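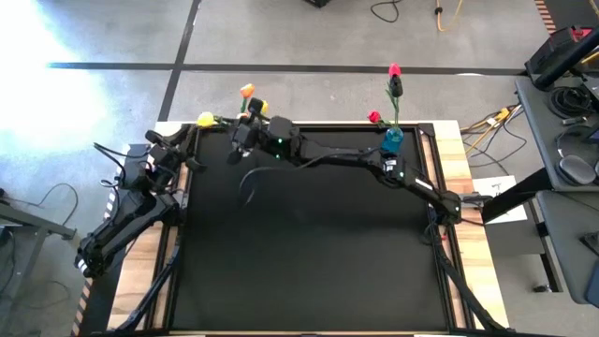 *Workbench on the ground floor at Grestlow*

I went to the Grestlow open day expecting to be sold something, and I was. The old Cadwaladr mill has been "coming back to life" for as long as I've lived in Plurkwood, and every so often the doors open, there's coffee, and we all get to hear how close it is. The last one was in December and the heating was off. This one, on Sunday, June 1, 2025, at least had the weather on its side.

The deal, in short: Vavent, the developer, wants to turn the upper floors into 24 apartments and keep the ground floor for workshops and small tenants. The flyer promises 200 jobs. I asked two people in Vavent lanyards where that number comes from. One said it included construction. The other said it didn't.

The tour left every half hour and was supposed to take 25 minutes. Ours took closer to fifty, mostly spent on a staircase waiting for the group ahead of us to come down. I will say the building is handsome. The iron columns on the second floor have been stripped of their green paint, and the big north windows are back to clear glass after decades of boards. If you only care about brickwork, go, you'll have a nice morning.

What I wanted to see was the roof. The roof is why the first two plans fell through, and the guide steered us past that door with a line about insurance. There were buckets on the top landing. I asked if it leaked and was told it was "being monitored."

Then the model apartment. It's one room and a half, with a bed that folds into a closet and a kitchen you could cook in if you were alone and not making much. No prices were posted. The guide called them "attainable," and when a woman behind me asked attainable for whom, we moved on to the bike storage.

The ground floor was better, and it was where most people ended up. There's a decent amount of daylight down there and the concrete floor has been left plain. I'd like to believe these spaces will still be let to people who make and fix things five years from now. The leases run for one year, though, and I couldn't find anyone who would tell me what happens after that. 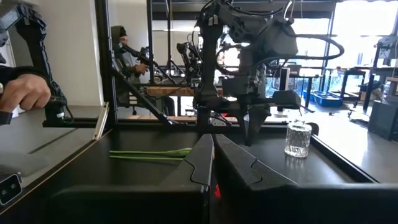
*Green stems and a ribbed glass on a black tabletop, ground floor*

Parking was the other sore point. The plans show 147 spaces, which sounds generous until you notice that they include the lot behind the church. As far as I know, the church still owns it. There's a bus, but it doesn't run on Sundays, so you can guess how most of us got there.

I filled out the comment card. It had a row of smiley faces and two lines for writing, and I used the back. The box was by the coffee, next to a stack of flyers with the same 200 on them.

The next public meeting is supposed to be posted on the mill gate. I'll go, and I'll ask about the roof again.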